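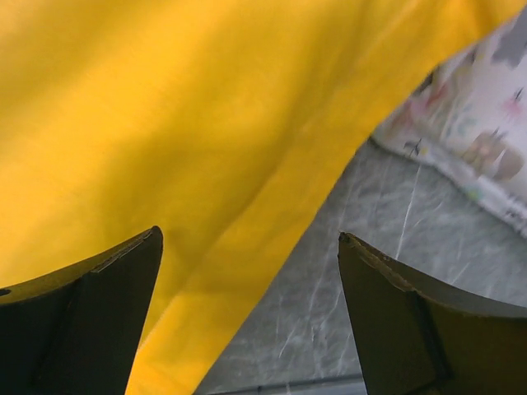 28 June 2022

Day four of collecting cloth examples at Zarirow. Today's job is fabric on the grey worktop, picked up by an edge and laid flat. Target is 200 good runs before we hand over to the training people.

1/ We have 811 runs in the set so far, going back to December. Most of those are rigid things, cups and boxes. Cloth only makes up a small part of it and the model is poor at it, which is why we are doing this week.

2/ Each run is one person driving the arm by hand from start to finish. The wrist camera and the joint positions get saved together. If the two drift apart the run goes in the bin, however nice the fold was.

3/ Split for cloth is 100 runs with the yellow piece and 100 with the others. Yellow is easy to pick out against grey. Patterned cloth is harder, so we often leave one next to the yellow and let them overlap.

4/ Start positions matter more than I expected. Left alone, everyone puts the cloth down square to the table. I now have a list of angles taped to the monitor and we work down it. Diagonal edges are on there a lot.

5/ Bad grabs stay in if the driver recovers. A missed pinch followed by a second try is useful. A missed pinch followed by someone reaching in with a hand is not, and gets marked as failed.

6/ Someone asked about fingertips. Scuffed ones are fine by me. We change them when they stop holding thin cloth, and write the change in the log with the run number.

7/ Labels are short. "Pick up the yellow cloth." "Lay the cloth flat." Last month we had three people writing their own and ended up with napkin, sheet, towel and rag for the same thing. Now it is always cloth.

8/ Storage is on the Prollotard drive until tonight, then it copies over to Astetti. Please don't start a session while it is copying - it slows the camera down and we lose pictures.

9/ Slow going after lunch. Thin cloth slides when you pull it, so you have to come in low and close the fingers late. Takes a while to get the feel of it.

10/ Sugiyama set is next, which is folding in half and then in half again. Same table, same cloths. I'll post the angle list once I've typed it up.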